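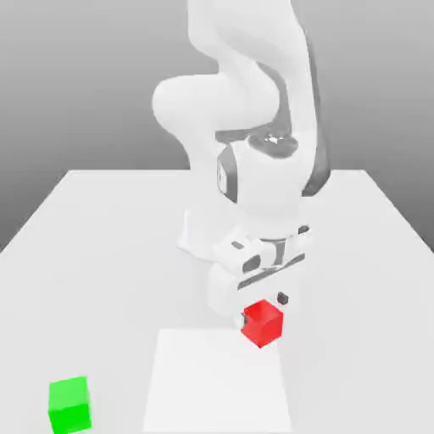
Threads > Film > Motorsport

9 December 2019 - posted by Plandilora

Watched the Losto hill climb documentary last night. A few notes for anyone thinking of going to the Lendolside showing.

It follows one sidecar crew through a single season, from the first test in May to the last run up the hill. No narrator. You get the two of them, the van and a lot of rain.

The racing footage is good. They mounted a camera low on the chair side and mostly left the sound alone, so you hear every gear change. The final climb plays without a cut.

The middle drags. There is a long stretch on an engine rebuild and I lost track of which part had failed. It could lose 20 minutes there.

Money comes up a lot. They were 350 short for tires before the second round and nearly stayed home. I would have liked more on that and less of the drone shots.

The Lendolside hall seats 30 and there are 2 showings, afternoon and evening. Pay at the door, cash only. The evening one has a talk with the crew after it.

Someone asked if it is by the same people who made Were, the speedway film. Same editor, different director. Were is the better film - this one has the better racing.

No word on a disc or streaming yet. I will add to this thread if I hear anything.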